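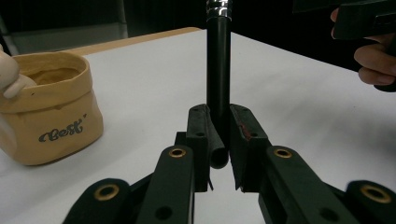
Black rod with chrome collar, held between the gripper jaws

THE NIGHT LOOP

The Bostero plant heated its molds with hot oil. The heater stood in a brick annex behind the press hall, and the oil went out through an insulated supply line, split at a header, passed through twelve presses, and came back by a return line that ran under the loading dock. The operator on the night shift had worked the annex for nine years. She kept the log in pencil.

At 10 p.m. the supply read 392 degrees and the return read 364. A drop of 28 degrees was normal with all twelve presses running. She wrote both numbers down, checked the expansion tank, and ate half a sandwich standing up.

At 11 the return read 364. At midnight it read 364. She tapped the glass with a fingernail. The needle moved a little and came back to the same place.

Presses seven and eight had gone down for a mold change at 11:20. With two presses off the loop, the oil should have come back warmer. She had seen it happen on every mold change since Moveck installed the second pump. She opened the log to the previous August, when the same two presses had been down for a full shift, and found the return written in her own hand: 369, 369, 370.

She walked the line with a flashlight and a contact thermometer. The supply header agreed with its gauge to within a degree. The bypass valve was shut, with the old Medve tag still wired to the handwheel. On the return side she peeled back a flap of insulation, pressed the probe to the pipe, and waited for the reading to settle. It settled at 351.

She did it again a yard farther on. 350.

The pipe wall would read lower than the oil inside it, but only by a few degrees. The oil was losing heat somewhere it had no reason to. She went back to the annex and looked at the burner counter. Since the start of the shift the burner had fired 127 times. She turned back through the log for the count on other nights and found nothing near it.

The phone on the wall went to the control office in the main building. The man who answered said that the Govow display showed the return at 364, steady, no alarm.

"It's reading the same well I am," she said. "I think the sensor's stuck and the gauge with it."

"Both of them?"

"They share a pocket. If the pocket's carboned up, they're both reading the carbon."

He asked if she wanted to shut down. A shutdown meant cooling the loop with the pump running, and the presses would lose the rest of the shift. There were 1,090 parts still owed on the order, and 865 of them were supposed to leave on a truck at seven. He read her the numbers off a sheet. She could hear the paper.

"Give me twenty minutes," she said.

The section under the loading dock was reached by a steel hatch. She lifted it and smelled the oil before she saw it, a flat, scorched smell like a pan left on a stove. The insulation on the lowest elbow was dark and had sagged away from the pipe. She held the flashlight on it. A drop formed on the underside, grew, and let go. She counted four seconds to the next one.

Soaked insulation was the part of the training everyone remembered. Oil in the lagging could sit for weeks and then light by itself when air got to it. She did not touch it. She lowered the hatch and walked to the annex at her usual pace, past the presses, where the crew on number four were laughing at something.

She turned the burner off first and left the pump on. Then she picked up the phone.

"I'm cooling it," she said. "Leak at the dock elbow, into the insulation. Get everybody off the dock and call it in."

He was quiet for a moment. "The truck's already here," he said.

"Then move the truck."

She hung up and sharpened the pencil. It was 12:47. Under the last entry she wrote the time, the supply temperature, and the word "off." In the return column she wrote 364, drew a line through it, and put 350 next to it, with her initials. The pump ran on behind her. She pulled the stool over to where she could see the supply needle and the door at once, and waited for the needle to come down.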